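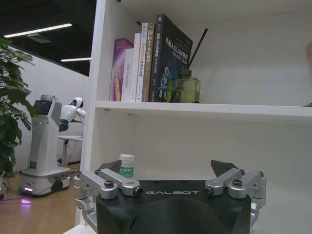
ok so I spent my whole evening on old Sirport pages and now I have to talk about it. if you weren't online back then, Sirport was where you went to make a profile with sparkly cursors and a song that blasted the second anyone opened it. mine had three songs. at once. you could not turn them off!

my best friend and I had a fan page on there for Troncoso, the teen soap with the boat people. we had 93 members and I felt like the president. we did recaps of every episode, and by recaps I mean 6 paragraphs about one guy's hair
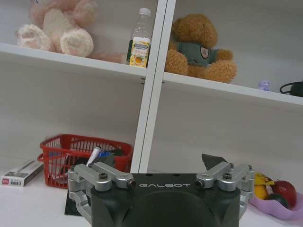
anyway the page is still up?? half the graphics are dead but the guestbook works fine. somebody signed it in March just to say season two was better. wrong, but thank you for stopping by

the thing I really wanted was our videos. we put them all on Vuvton, which had a limit of 7 minutes, so every fan edit from those years just stops in the middle of the chorus. I thought that was a style choice until I was in college

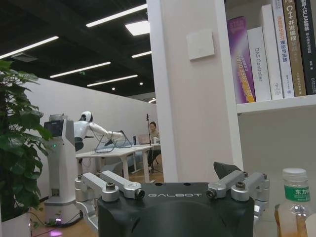 Vuvton itself is long gone, but a bunch of people saved what they could before it shut down, and there's a list going around with more than 1000 clips on it. found two of ours! the one set to the Ivon ballad is so much worse than I remembered - star wipes on every single cut - and I have watched it four times

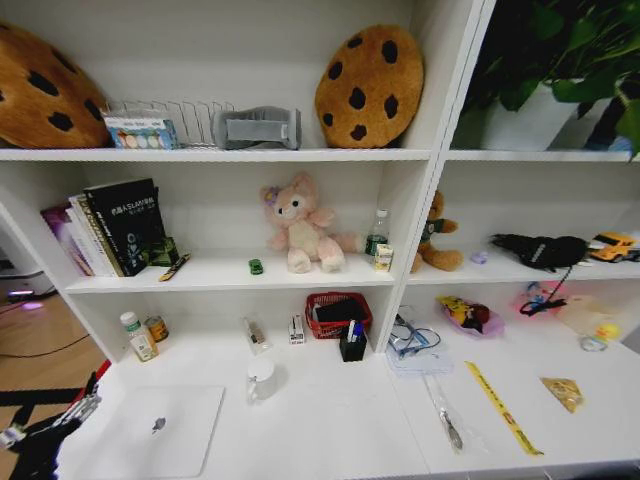 still missing: the Troncoso finale edit, the one with the lighthouse and the slow motion hug. if you were on the boards and have an old hard drive in a closet please please go plug it in. I will trade you my full set of Ivon wallpapers, including the purple one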